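Clullico

Clullico is a chain of discount grocery and general goods stores known chiefly for its "middle tables," a double row of waist-high bins in which customers may find, depending on the week, waffle irons, fishing waders, or a limited line of evening wear. The company regards itself as a supermarket. Its customers have generally regarded it as a place where one goes for milk and comes home with a trampoline.

History

The first store was opened by Tuncay Gezer in a former roller rink, whose floor markings stayed in place for years and are said to have influenced the direction in which people pushed their carts. Gezer's original plan called for 60 products, all of them food, sold straight from the shipping carton. The plan lasted until a supplier settled a debt in bath mats. The bath mats sold out before the bread did, and Gezer, who had strong views about bread, reportedly took it badly.

Under his successor, Washington Coutinho, non-food goods were given a fixed place in the center of the store and a weekly flyer of their own. Coutinho also bought the failing drugstore chain Kutemov, mainly for its parking lots. By the end of his tenure the average store carried 1,973 lines, though a shopper looking for any particular one of them was advised to come early.

The Helenus line

Clullico's best-known venture is Helenus, a clothing label introduced on 22nd July under the direction of Lucimara Furtado, previously a designer of theater costumes. The first collection had eight pieces, including a raincoat that became briefly fashionable among people who could afford other raincoats. Fashion writers treated the launch as a joke for one season and as a trend for the next, with little change in the clothes.

Later collections were less well received. A line of linen suits shared its bin with garden hoses, and many were bought creased. Furtado defended the arrangement in interviews, saying that a suit ought to be able to hold its own against a hose. She left the company soon afterward to return to the theater.

Electronics and refurbished goods

The company entered consumer electronics through Štěpánek, a house brand of radios, kettles, and desk lamps that were hard to tell apart in the flyer. Refurbished office computers were added by Jihad Bataineh, then head of purchasing, and were sold beside the frozen fish for reasons of floor space.
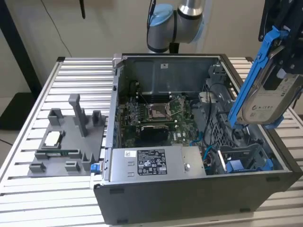 Bataineh priced every machine the same regardless of age, on the theory that customers disliked arithmetic. The theory held up poorly. Shoppers learned to read model numbers, the newer units disappeared within minutes of opening, and the rest stayed by the fish until they were marked down.

Present operations

The chain is now run by Man-sik Sung, who has reduced the flyer to a single folded sheet and restored bread to the front of the store. Its largest branch employs a full-time returns clerk for the middle tables alone and once took back 2,985 inflatable kayaks, several of them still inflated.

See also: Discount store; House brand; Impulse purchase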